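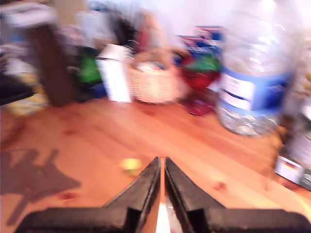

Zellville Swap Table: your questions

When is it on?
The first weekend of every month except January, from 10am until 1pm, in the old school hall on Itley Road. We put the kettle on at half nine, so if you turn up early you'll be handed a mug and probably a box to carry.

How does it work?
Bring things you no longer need, put them out, and take home anything you like the look of. No money changes hands and there are no tokens or points. You can take something even if you came with empty arms — we'd much rather it went to a good home!

What can I bring?
Kitchen things, toys, books, games, plant pots, small tools, wool, fabric, jigsaws (tell us if there's a piece missing, someone will still want it). Clean and working, please. Jam jars go especially fast in July, when half the village is making chutney.

And what can't you take?
Mattresses, car seats, cycle helmets, opened food, medicines, and anything too big for one person to carry. Please no more encyclopaedias. We love them too, but we have three sets in the cupboard already.

Do you take electrical things?
Yes, as long as they have a plug and you hand them in by 10.30. Ryszard Sowa tests them at the desk by the stage and puts a green sticker on anything that passes. If yours doesn't, you'll need to take it home again.

Can I reserve something?
Sorry, no. We tried it last spring and ended up with a heap of reserved lamps and some very cross people.

What happens to the leftovers?
Books go to the shelf at Escobedo station and most of the rest goes to the charity shop in Sendimari. Mavis Lindqvist drives the van over straight after we close, so the last things need to be packed by 1.15.

How busy does it get?
Our best morning so far brought in 200 people, and it was wonderful, if a bit of a squeeze round the toys. The first half hour is always the liveliest. After noon it's calmer and there is often still cake.

Can children come?
Please bring them! They have their own corner with low tables, and they're brilliant swappers. Under-eights need a grown-up with them.

Is there parking?
A little, behind the hall, but we keep the 2 spaces nearest the door for blue badge holders. The 61 bus stops right outside. There's a ramp at the side entrance and an accessible toilet.

Can I help?
Yes please! Setting up starts at 9am, and we always need hands for sorting and for stacking chairs at the end. Just come and find Mavis, or leave your name in the book by the tea hatch.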